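抗菌薬は何日飲めばいいのか　「早くやめられる」ソフトを使ってみた薬剤師に聞く

2025年6月18日

抗菌薬の投与期間を短くしよう、という話はもう珍しくない。肺炎でも尿路感染症でも、昔ほど長く飲まなくてよい患者がかなりいることは、現場でも知られるようになった。そこへ「やめどき」を画面で教えるというソフトが出てきた。ズディッツ社の「ティローラ」である。体温、血液検査の値、培養の結果を読み込み、その患者の治療を終えてよい日を提案するという。

資料を読んだ限り、筆者は半信半疑だった。やめどきは医師が毎朝ベッドの横で考えていることで、それを色つきの帯にしたところで何が変わるのか。セルデール病院で感染症を担当する薬剤師、イマン・ベルハジさんに会いに行った。同院では5月から内科の病棟で試用している。

「期待していたかと聞かれれば、していませんでした」とベルハジさんは言う。「でも頼まれて断るほどの理由もなかったんです。うちは病床が200の病院で、感染症の専門医は常勤ではいません。夜中に入院した患者さんの抗菌薬を、誰かがあとから見直す仕組みは必要でした」

見直しはこれまで、ベルハジさんが一人で紙の一覧を持って回っていた。入院から三日目の患者に印をつけ、培養の結果を確かめ、主治医をつかまえて話す。つかまらないことも多い。電話を二度かけ、三度目は昼食の列で声をかける。そういう仕事だという。

ティローラを入れてから、一覧は自動で出るようになった。それは助かっている、と認める。

「一覧としては優秀です。漏れが減りました。ただ、それは投与期間の判断とは別の話ですよね。一覧だけなら、もっと安いもので作れたかもしれない」

では提案の中身はどうか。ベルハジさんは少し黙ってから、腎盂腎炎の患者の話を始めた。熱が下がり、数値も落ち着き、画面には終了の目安が出た。ところがカルテの自由記載の欄には、尿管にステントが入っていると書いてあった。ソフトはその欄を読まない。

「主治医は知っていましたから、何も起きていません。でも、知らない当直医が画面だけを見たらどうなるか。会社の方にそう聞いたら、最終判断は医師が行う設計です、という答えでした。まあ、そうなんでしょうけど」

資料には、導入前の評価として157人の患者のデータが載っている。投与日数の中央値が短くなり、再入院は増えなかったと書かれている。筆者が気になったのは比べ方だった。導入後の患者と、その前の時期に入院していた患者を並べただけで、無作為に割り付けた対照はない。同じ時期に院内で短期治療の勉強会をしていれば、それだけでも日数は減る。

この点をぶつけると、ベルハジさんはうなずいた。

「私もそこに線を引きました。それと、157人で再入院が増えなかったと言われても、まれな悪い結果は見えません。差が見つからないことと、差がないことは違います。学生に教えるときに最初に言うことなんですが、資料になるとみんな忘れるんですね」

誰が対象から外れたのかも読み取りにくい。免疫抑制薬を使っている人、血液培養が陽性の人、人工弁のある人は除かれているらしいが、注記は小さく、途中で転院した患者がどう扱われたのかは書かれていない。病棟でいちばん判断に迷うのは、その除かれた人たちのほうである。

「迷わない患者さんについて、迷わなくていいと教えてくれる。そういう場面が今のところ多いです」

意地の悪い言い方に聞こえるが、口調は淡々としていた。使ってみて考えが変わった点もあるという。若い医師が、終了の予定日を最初からカルテに書くようになった。

「帯が出ると気になるんでしょうね。では何日までにします、と向こうから言ってくる。前は私が聞かないと決まらなかった。これがソフトの力なのか、私が毎日しつこく回っているからなのかは、正直、分けられません」

内科のフロレンシオ・モヤ医師は、もう少し好意的だ。廊下で数分だけ話を聞けた。「朝の回診で、抗菌薬の話を飛ばさなくなった。それだけでも置いておく価値はある」。では外したら元に戻るのかと尋ねると、「戻るかもしれないし、戻らないかもしれない。調べていないから」と答え、病室に入っていった。
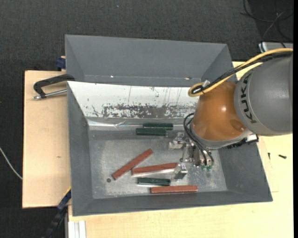 大きな灰色の箱に手先を入れた産業用ロボットアーム。箱の中には赤褐色と濃い緑色の短い棒

警告の数についても聞いた。新しい仕組みが入るたびに画面に出る通知が増え、読まれずに閉じられていくのは、どの病院にもある悩みだ。ティローラも初めの設定では、対象の患者のカルテを開くたびに同じ表示が出た。

「一週間で苦情が来ました。私のところに。作ったのは私じゃないんですけどね」

今は一日一度に減らしてある。減らしたことで見落としが増えたかどうかは、まだ集計していない。確認の作業には一日に約20分かかり、その時間は紙で回っていたころと大きくは変わらないという。省力化という売り文句について尋ねると、「移っただけです。歩く時間が、画面を見る時間になった」と返ってきた。

費用の話になると、ベルハジさんの歯切れは少し悪くなった。試用期間は無償だが、その後の契約額は病院の事務方が交渉中で、彼女は聞かされていない。

「その額で何ができるかを並べて考えたいです。感染症の先生に週に半日来てもらうとか、培養の結果が週末も返ってくるようにするとか。月曜まで結果が出ないから念のため続ける、という抗菌薬はかなりあります。ソフトは、出ていない結果を読めませんから」

週末の検査については、以前から要望を出しているという。人手の問題で通らなかった。ソフトのほうは、話が来てから試用が始まるまで早かった。その差をどう思うかと聞くと、「新しいもののほうが説明しやすいんでしょう」とだけ言った。

では、ベルハジさんなら契約するのか。

「条件次第です。まず、うちのデータで、除外した人も含めて数えたい。日数だけ見てもだめで、やめたあとに再開した人、別の病院に行った人まで追わないと。会社にはそう伝えました。返事は、検討します、でした」

患者の側からは何か言われたことがあるのだろうか。ベルハジさんによれば、聞かれるのはソフトのことより、なぜ前より短いのか、ということだ。昔の肺炎のときは二週間飲んだのに、と不安がる人がいる。症状がよくなっても最後まで飲みきってください、と長く教えられてきた世代でもある。

「飲みきってください、は今も言います。決めた日数は飲んでほしいので。その日数が前より短くなった理由は、座って話すしかないですね。熱の経過を一緒に見て、どうなったら連絡してほしいかを紙に書いて渡します。画面を見せて納得した方は、まだいません」

自己判断で残りを捨てたり、次の風邪のためにとっておいたりする人への説明も、その紙に書き足しているところだという。見せてもらった下書きには、赤いペンで何度も直した跡があった。「連絡先の字が小さいと言われたので、次の版で大きくします」

試用の期限は決まっているが、報告書の様式はまだ届いていない。取材を終えるころ、ベルハジさんの院内電話が鳴った。培養の結果が出たという連絡で、彼女は患者の名前を復唱しながら席を立った。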